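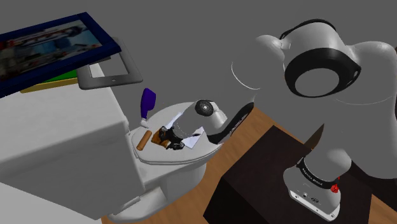 *Simulação: braço em cima da tampa da sanita, com as tralhas por arrumar.*

**Já há alguma máquina que arrume a casa de banho?**

**Krešimir Vukčević**

Olá a todos! Moro num T2 com mais duas pessoas e a nossa sanita serve de prateleira, não há volta a dar. É a tampa, é o autoclismo, tudo o que não tem sítio vai lá parar (molduras incluídas, não perguntem). Já tenho um aspirador robô da Brovo que faz o corredor e a cozinha sem eu me chatear, e comecei a pensar: e o resto? Andei a ver simulações como esta, com um braço que parece da Franka Emika mesmo ali ao pé da sanita, e fiquei entusiasmado. Há alguma coisa que se possa comprar, ou pelo menos montar em casa, que tire as coisas de cima da tampa e as ponha numa caixa? Não preciso que esfregue nada. Tenho jeito para electrónica, mas de programação sei pouco.

**radonjic_oficina**

Comprar já feito, para isso, eu não conheço nada que recomende. Trabalho com braços há 10 anos numa oficina de metalomecânica e o que lá temos pega sempre na mesma peça, sempre no mesmo sítio, e mesmo assim de vez em quando pára porque alguém deixou a palete torta. Em tua casa não há nada no mesmo sítio dois dias seguidos!

Olha bem para a tua imagem. Em cima da tampa tens uma coisa comprida e lisa, que rola, e ao lado uma coisa irregular, meio tapada pelos dedos da garra. Mais uns bocados brancos que parecem folhas. Cada uma pede uma maneira diferente de agarrar, e o que é fino e está deitado numa superfície lisa é o pior de tudo, a garra não tem por onde entrar. Atrás, no autoclismo, está uma pilha com a moldura azul por cima: se puxares pelo que está em baixo, vem tudo atrás.

Se quiseres brincar, começa em simulação, que aí podes deixar cair tudo à vontade. Depois escolhe 3 objectos e mais nenhum, uma caixa fixa e boa luz. Se conseguires isso com um braço pequeno de bancada já ficas a saber imenso. E conta com a base: o braço tem de estar bem preso a qualquer coisa pesada, e numa casa de banho portuguesa normal não sei onde é que a metes.

**Brondance**

compra um cesto lol

**Pralleck**

Concordo com o radonjic quase em tudo, só acho que ele está um bocadinho pessimista com as folhas. Com uma ventosa pequena, papel liso e cartão apanham-se bem (papel amarrotado já não, perdi 2 fins de tarde com isso). O que me deu mais trabalho foi a parte de decidir o que é lixo e o que é para guardar. Para uma câmara, um talão velho e uma receita médica são iguais.

Krešimir, se avançares, diz que braço escolheste e as medidas da casa de banho, que eu tenho umas peças impressas para fixar a ventosa e posso mandar-te os ficheiros.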